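Sorting out the block box

June has mostly gone on jobs I put off in the spring, and the box of wooden blocks was one of them. It has been sitting under the bench since we moved, with three odd lids on top of it and none of them the right size.

I bought most of the blocks secondhand from Gallagher, the junk shop behind the bus station, for 20 pounds. The rest came from a Plomora set that my sister had finished with. The two lots don't quite match in colour, but the shapes are good and the edges are still sharp enough to stand up properly.

The first thing I wanted was somewhere flat to put them. On bare pegboard the small ones catch in the holes and tip over, so I laid a wooden board across the blue table and used that. It's a pale one with a bit of swirly grain, and there is plenty of room to line things up at the back and still work at the front.
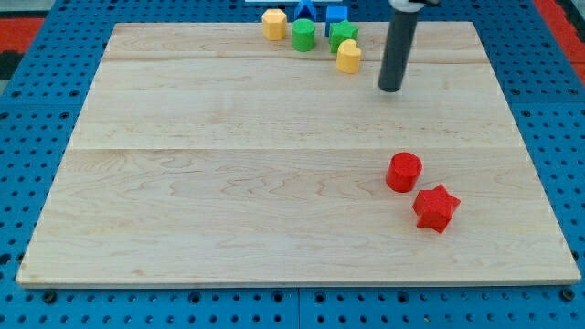

I went through the box by shape first and colour second. Triangles and octagons were easy. Cubes took longer, as there are far more of them and a good few had old sticker glue on one side. Warm water and a drop of washing-up liquid shifted most of it. Don't soak them. I did that with one years ago and the paint lifted.

Conall Ó Dubhghaill lent me some fine sandpaper for the worst corners, 200 grit, and a quick rub was all they needed. I haven't repainted anything.

By four in the afternoon I had 31 good blocks in a canvas bag and a small pile for the charity shop. The box itself had split along the bottom, so that went out with the cardboard. I still need a hook for the bag, and the lids are back under the bench for now.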